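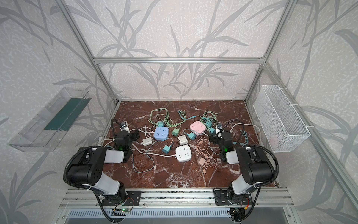 Cell technician wanted (part time, 30 hours a week)

I'm Torquil Jardine and I look after the two-arm cell at Vesonis. I'm moving over to the Palomino build in November, so I need somebody to take my place, and I'd love to hand it over properly!

The cell is a tabletop inside an aluminum frame, two arms bolted to one rail, a camera module on top of each gripper. Right now it works on charging gear – power strips, adapters and a whole lot of cable. It's a fun setup and a fussy one.

What you'd be doing

Every morning you check the bolts on the rail and base plates, home both arms and look at the cable conduits for rubbing. Then you wipe the camera lenses and run the 60-point calibration (bring coffee). Between runs you lay the table out again from the sheet. When a gripper starts to slip you swap the fingers, log it and send me the old ones. Bigger faults, like a joint that won't hold, go to Yhon Taipe, and you'd work on those together.

What I'm looking for

You're handy with hex keys and a torque wrench, and you can read a wiring diagram. Some Linux helps, but I can teach you that part. I really care about neat notes – our log is at entry 334 and I still go back to the early ones.

Pay and hours are on the sheet Yhon sends out with the application form. The bench is on the second floor, and there's an elevator.

To apply, write me a few lines about something you've fixed. Get it to me by 9/17/18, care of the front desk at Vesonis.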